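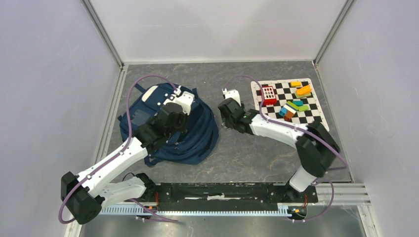
Retthorpe cable snag

The Retthorpe cable snag is a fault seen in two-armed tabletop robots whose hand cables run outside the arm. It was first written up by Zoltán Jakab at the Tivedent workshop on 8 December 2021, and takes its name from the bench where it turned up. In a snag, the cable to one gripper loses its slack partway through a move, the connector is tugged sideways, and the gripper stops answering while the arm carries on. It is a wonderfully stubborn little fault, and a good deal of what is now known about handling soft goods with small arms came out of chasing it!

Background

The Retthorpe bench was set up to practise everyday jobs on bags: lifting a flap, finding a zipper pull, straightening a strap. Each arm had its own cable, left free to swing so that the wrist could turn through its full range. Free cables are light, cheap and easy to replace, and plenty of benches still use them. The trouble is that a loop with lots of room at one end of a move can be stretched tight at the other, especially if it catches on an elbow on the way past.

The first fault

During a run of 505 trials, the left gripper dropped out 7 times. The early suspect was the software, and Jakab's notes spend several pages on it before the cable gets a mention. Each dropout came as the arm reached across its own base, and each cleared once the connector was pushed home again.

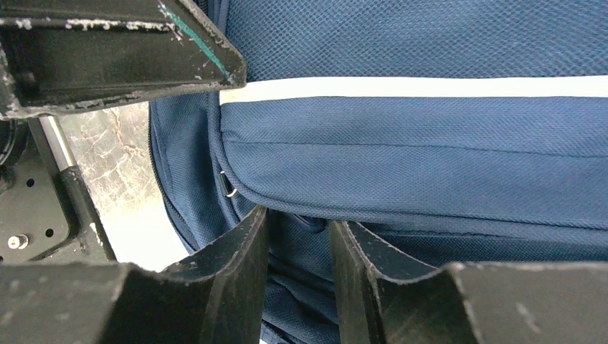

Soft goods make a snag harder to spot. A hard block either moves or it doesn't, but cloth gives, so a gripper that has gone quiet can look for a while as though it is still working. A backpack is a lovely test of this, with its zippers, small pulls and folds all offering something to pinch; the dark blue loop poking out between the fingertips is just the sort of target where a lost signal could pass unnoticed. If the fingers lock shut on a loop like that and the arm keeps lifting, the load goes into the stitching and the wrist together.

Safety

The main risk is to hands. A person who sees a frozen gripper tends to reach in and free the cloth, and the connector may choose that moment to make contact again. Chiyo Ishida, who took over the bench in February, brought in a rule that power to both arms is cut before anyone touches the work, even if only one arm has faulted.

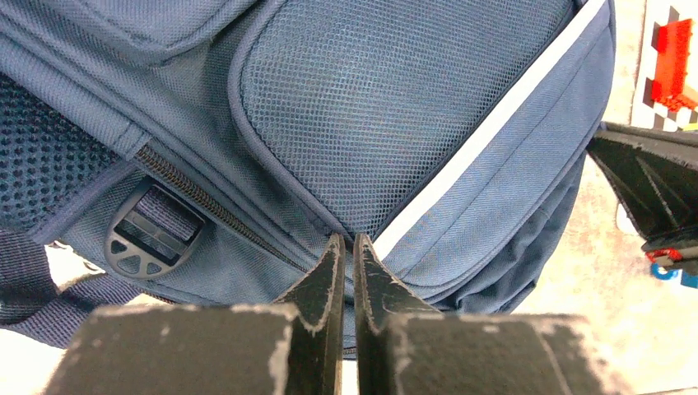 She also had the second arm included in the stop signal. Until then it had gone on with its own task while its neighbour was stuck, and could bump a bag that was already under strain.

Remedies

The usual cure is the Somogyi loop, a fixed length of spare cable tied behind the elbow so that any pull is taken by the tie before it reaches the connector. Ishida tested 4 tie positions and ran the best of them for 373 trials with no dropouts. A software check called Tolura can be used alongside it. It compares the finger position asked for with the one reported, and halts the arm when no report comes back.

See also: cable strain relief; emergency stop; gripper faults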